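How to test if a gripper can fold your laundry

by Ruth Mottram

Many people ask me if a machine can already do the laundry at home. My short answer is: some parts of it, slowly. In this page I explain how you can check it by yourself with a pair of hand-held grippers and one garment, on a normal bed. You do not need a robot arm for this test. If a fold is not possible with the two jaws in your own hands, a robot with the same jaws will also have difficulty. 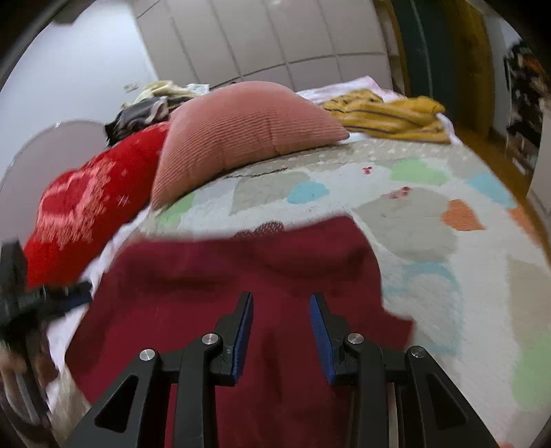
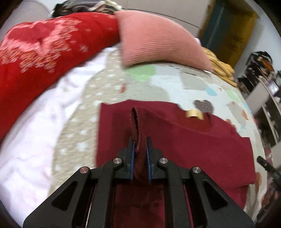 Dark red cloth on the bed: jaws open over it in the first picture, pinching a fold in the second.

What you need

Two grippers with soft pads inside the jaws, one for each hand. A garment without buttons. A bed or a wide table. A notebook.

Step 1. Spread the garment

Put it flat and smooth it with the grippers only, not with your fingers. You will see very soon that jaws can pull but they cannot stroke. Big wrinkles go away when you hold two corners and pull apart. Small wrinkles stay, and for this test you may leave them.

Step 2. Find a place to pinch

Choose a seam or a hem. The seam is thicker than the rest of the cloth and the pads hold it better. Come from above with the jaws open, press lightly until the cloth makes a small ridge, then close. If you press too hard, you take the bedsheet also. This is the most common mistake, and the robots at our workshop in Ullgate make it every week.

Step 3. Lift and carry

Lift slowly to the height of one hand. Carry the edge over to the opposite edge and put it down before you open the jaws. Use the second gripper to hold the other side in place, otherwise the whole garment travels with you.

Step 4. Repeat and write down

Do the same fold 8 times. For each try, write only "good", "crooked" or "lost". Do not correct with your hand between the tries. My colleagues at Carine did 600 folds in this way before they let a machine try it, and the notes from the lost ones were more useful to us than the good ones.

How to read your result

If most tries are good, this garment is a reasonable job for a machine. If they are mostly crooked, try a thicker fabric first. If you lose the edge often, look at the pads. Clean them with a damp cloth and let them dry.

What machines still cannot do well

A flat garment that is already spread is the easy half. Taking one shirt from a mixed pile, turning a sleeve that is inside out, finding the second sock: these are still slow and often fail. Our Wragg machine needs a person near it for all of them. I would not buy a folding robot this year, but I would do this test again in October with the new pads.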